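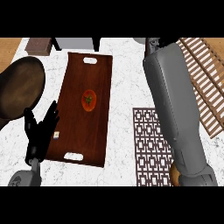

Customer Research Team, Dastoder

Come and help us test our new booking reminders!

We make appointment software for small businesses (hairdressers, physios, dog groomers, driving instructors, all sorts) and we're about to rebuild the part that sends reminders to customers. Before we write another line of code we'd love to watch real people use it and hear what drives them up the wall.

We're looking for 16 people who take bookings as part of their working day. You might own the business or you might be the one who answers the phone, we don't mind! You don't need to be a Dastoder customer, and if you still run everything from a paper diary then please, please get in touch.

What you'd be doing

Two video calls of 45 minutes each, one at the start of February and one in March. In the first, Shahab Nouri will ask you to set up a reminder for a made-up client and talk out loud as you go. In between you'll have a trial account to play with, and the second call is a chat about how you got on.

Last time we did this we had 2,744 comments from our in-app form, and the most useful changes still came from the calls. The "send later" button is entirely down to a groomer who kept texting people at midnight.

You'll get a £60 voucher after the second call, plus a free year on the Kurkton plan if you'd like it.

You'll need a laptop or tablet, a working microphone and a bit of patience with unfinished screens.

To apply, send a few lines about your work to Siamak Mousavi using the contact form, with "Reminders" as the subject. Applications close at 5pm on the last day of January.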